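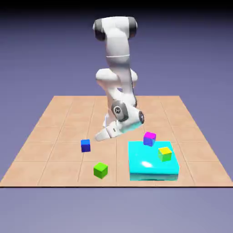
The marshal rules for Vavano need to be rewritten before the spring campaign. As written, a marshal can give orders only to units standing in the same region as him, and everyone else waits. We lost Bromik over this in March. The relief army was one region away with 611 men, and it stayed put all night while the garrison of 149 held the wall for two turns. I want troop leaders to be able to march on standing orders if the marshal hasn't posted by turn change. Draft wording is on the realm page.
charoen_j

Reply from oldpike
I was in that garrison, so I have an opinion. Standing orders would have saved the city. Half the relief army was online and asking what to do. Nattawut had the right plan and wrote it down, but he was traveling and his character was stuck behind the river.

Reply from Nattawut Sitthichai
For the record, I wasn't stuck behind the river. I was in Nilsuwan talking to their duke, because without their grain the relief army would have starved on day two. I posted the march order 40 minutes after turn change. Late, yes. But if the army had moved on its own it would have arrived tired and hit the Jendent line in three pieces.

Reply from oldpike
OK, I had the river part wrong. I still think three pieces is better than zero.

Reply from Greymantle
No to this. I play on the other side, but I've been in Vavano before and I remember what happened the last time troop leaders had standing orders. Two of them marched home to collect taxes and said the orders allowed it. You had 300 archers on the road to nowhere and an empty border.

Reply from charoen_j
That version had no limits in it. The draft says you can only march toward a region of ours that is under siege, and only if it's one region away. Please read it before voting.

Reply from Greymantle
I read it. "Under siege" isn't defined. Does a scouting party of 12 count? Your enemies will read it too, and I'd send a scouting party to every border town you have.

Reply from millwright
He has a point there. You could set a minimum enemy combat strength. The old Jendent charter used 168 CS, I don't remember why that number. It worked well enough until people started splitting units to stay under it.

Reply from charoen_j
I can add a minimum. I'd want it higher than 168, because a decent noble with good gear gets close to that alone.

Reply from tessaly
Question from someone who joined last month. Who does the second in command answer to when the marshal is away? My letter says the vice marshal can issue orders, but I've never seen ours post.

Reply from Nattawut Sitthichai
We don't have one. The seat has been open since Bromik fell.

Reply from tessaly
Then fill that first? It seems like most of this goes away if two people can give orders.

Reply from oldpike
Agree with tessaly. I'd still like the standing orders, but I'd vote for a vice marshal tonight.

Reply from charoen_j
Fine. I'll split it into two votes. Vice marshal goes up at the evening turn, and send me your name if you want the seat. The standing orders draft comes back once I have a number for the minimum.

Reply from millwright
Put me down for the seat. I'm usually on at 6 a.m. server time and again after dinner.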